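A Summer of Working Outside: My Review of the Sedach Round Patio Table

I should say up front that I am not a furniture person. I buy a table when the old one gives up, and then I keep it until it gives up too. But I have had so many questions about our patio table from friends and from readers of this page (hello, Irena Mazurek, your email was lovely and I'm sorry it took me so long to answer) that I thought I'd sit down and write the whole thing out properly, with a cup of tea next to me and the table itself under my elbows.

We bought the Sedach round table in May from a small garden store called Wróbel, where a very patient man named Bogdan Krawczyk let me sit at it, stand at it, lean on it and go away for lunch and come back again. It has a glass top with a rippled surface and a dark rim that curves all the way around. I went in wanting something with slats and came out with glass, which my husband Ryszard still brings up.

Putting it together

It took the 2 of us most of an evening, and that includes a long break when we found out we had the legs on upside down. The instructions are all drawings and no words, and the drawings are small. Once we had it the right way up, everything lined up nicely and the bolts went in without any swearing. The glass goes on last and you really do want a second pair of hands for that part. Put down an old blanket first if you're building it on stone!

Living with the glass

I was worried about the ripples. I had a picture in my head of wine glasses tipping over and soup sliding away, and none of that has happened. A dinner plate sits perfectly well, a mug is fine, and only very small things with narrow bottoms (egg cups, mostly) need a bit of care. Writing by hand is another matter – you need a magazine or a clipboard under the page, or your pen follows every little wave.

What I didn't expect was how much of my day would move out there. I do the accounts for a friend's shop, Akach, and by the start of summer I was carrying everything outside after breakfast. My table fills up the way kitchen counters do: the mouse in the middle, papers around the far side, a yellow card on the right, something bright green lying near the rim, and the purple paw-shaped mat that seems to live there now. There is still room for lunch if I push things over a little. 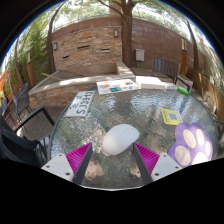 Using a mouse on it

Teresa Głowacki asked me about this one, so she gets her own section. My mouse does not love the bare glass. The pointer hops, or it sits there and sulks, and then it jumps clear across the screen when I've given up on it. A thin mat solves it completely, and so does a folded newspaper. I can't blame the table for that, as it was made for salad and lemonade, but if you're planning to work outside every day, put a mat on your shopping list.

Sun and glare

Glass reflects, and on a bright day you get the sky and the branches right there on the table with you. I find it pretty. Ryszard finds it annoying and sits with his back to it. Around 10 in the morning the glare at our house is at its worst, so I either pull the umbrella across or start with phone calls and save the reading for later. A plain cotton tablecloth also does the trick, though then you lose the look of the glass, and I did pay for the glass.

Cleaning

Easier than I feared and a little fussier than the store told me. Warm water and a drop of dish soap, a soft brush to get down into the ripples, then a dry towel. Pollen is the worst of it. In spring it settles into all the little dips and a quick wipe only pushes it along, so give it a proper rinse with the hose. The rim just needs a cloth.

Would I buy it again?

Yes, I would, and I'd get the matching chairs at the same time, which I didn't do, and now Wróbel is waiting on more of them. If you have very little ones who bang on things, or you mostly want a desk, I'd look at something with a solid top. For suppers, seed catalogs and a bit of paperwork in the fresh air, I've been very happy with ours. Bogdan says the chairs should be in before the end of the season, and I've asked him to put four aside for me.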